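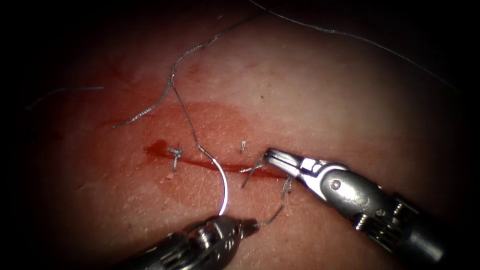 About Hyvönen Suture Practice

Hyvönen makes practice pads for people learning to close wounds, and runs a teaching room where they can use them. We sell to medical schools, nursing programs, veterinary colleges and hospital training departments. We also sell single pads to students who want to practice at home.

The company was started by Iida Pesonen and Norbert Pintér. Iida had worked as an operating room nurse and then as a skills instructor. Norbert made molds for a company that produced prosthetic covers. They met when Iida's department was looking for something better than foam blocks and pigs' feet, and Norbert offered to pour a few test sheets in his garage. The first ones tore as soon as a stitch was pulled tight. The fourth formula held, and a later version of it is still in our standard pad.

What we make

Our main product is the Mollent pad. It has a top layer with creases and pores, a softer layer under it, and a mesh backing that keeps stitches from pulling through. The surface texture matters more than we expected when we began. On a smooth sheet, students place their stitches by eye along a clean line and get used to it. On a creased surface they have to look at where the edges meet and match them up.

Pads come blank or already cut. Most instructors order them blank and make the incisions themselves, because they want a say in the length and the depth. A pad can be cut several times if the cuts are spaced apart, and both sides of the backing can be trimmed to fit a smaller clamp or tray. The standard pad comes in four skin tones, all at the same price.

The Zirklow pad is thinner and is meant for fine work with small curved needles. It marks easily if it is gripped too hard, and instructors use it for that reason. If a student has been crushing the edges with the forceps, it shows. We do not recommend it for a first course.

Uta is our blood substitute. It is water-based, comes in a squeeze bottle and can be applied to the surface or injected under the top layer with a blunt needle. It washes off the pads with dish soap if you get to it the same day. Left overnight it leaves a pink stain, which does no harm to the material but does bother some people. It will stain cotton permanently, so wear an apron.

We also stock thread and needles for training use only. Braided thread is what most beginners start with. It handles softly and the knots stay where they are put. We carry monofilament as well, for courses that teach both. None of our thread or needles are sterile and none may be used on a patient or an animal.

The teaching room

The room is on the ground floor of our building, behind the shop. It has good overhead light, adjustable stools and a sink at each end. Classes are kept small enough for the instructor to get to every bench several times in a session.

Lauri Leinonen teaches most of the courses. He starts everyone with the simple interrupted stitch and stays on it longer than people expect — usually the whole first session. The points he comes back to are entering the skin at a right angle, following the curve of the needle, taking the same bite on each side, and leaving the knot off to one side of the wound. Running stitches, mattress stitches and buried stitches come later. Students keep their pads and are asked to bring them back, so that early work can be set next to later work.

Châu Ninh runs the evening sessions, which are open practice with no set lesson. Bring your own instruments or borrow ours. The room closes in August.

How we work

Every pad is poured, cured and trimmed in the back workshop. Ronaldo Bastos is in charge of production and checks a pad from each batch by stitching it, pulling it and cutting it open. Last year we shipped pads to 565 schools and departments. Nearly 2 percent of what we poured did not pass and was sold as seconds, with small bubbles or uneven color. Seconds are fine for knot practice and are listed on the order page when we have them.

Used pads can be sent back to us. We grind them up and use the material as filler in the bases of our clamping trays. Please remove all needles first and rinse off any Uta.

Visiting and ordering

The shop is open from 9 in the morning until 4 in the afternoon. Schools may order on account. For large orders or for a pad made to your own thickness, write to Ronaldo before ordering, as custom molds take longer — and tell him which needles your students will be using.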